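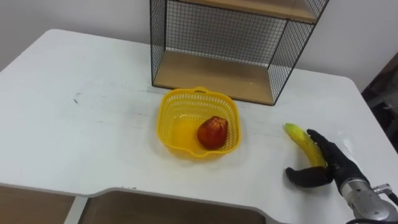 Speaker notes — "Fruit on the Desk: Storage in Small Shared Rooms"
Kirkham staff session, 20th March

Slide 1. Welcome colleagues from the Stoica and Curkwood offices. State that the session covers fruit only. Lunch storage was addressed in August.

Slide 2. Remind attendees that the Kirkham building has 44 shared rooms and that most have one table and no kitchen. Fruit is delivered to the front desk and carried up by whoever is going that way.

Slide 3. The basket. Recommend a shallow one with open sides, so that air can reach the fruit from below and from each side. Solid bowls hold moisture — mention the complaints from Room 301. Allow no more than 3 pieces for each person. 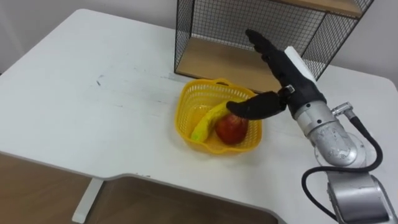 Slide 4: Banana and apple together in an openwork basket.

Pause before continuing. Bananas and apples both give off ethylene gas as they ripen. A banana that is still green at the tip may share a basket with an apple for a short time. Ripe bananas should be kept apart and eaten first.

Slide 5. Surfaces. Tabletops are to be wiped before the basket is put back. Scuffs in a white finish will not come out with scrubbing; report them to Zeditz.

Slide 6. Take questions. Handouts are by the door.

14 shares | 2 comments

Related items
Labeling Food in Shared Refrigerators
Wire Shelving: Weight Limits and Care
Room Supplies Request Form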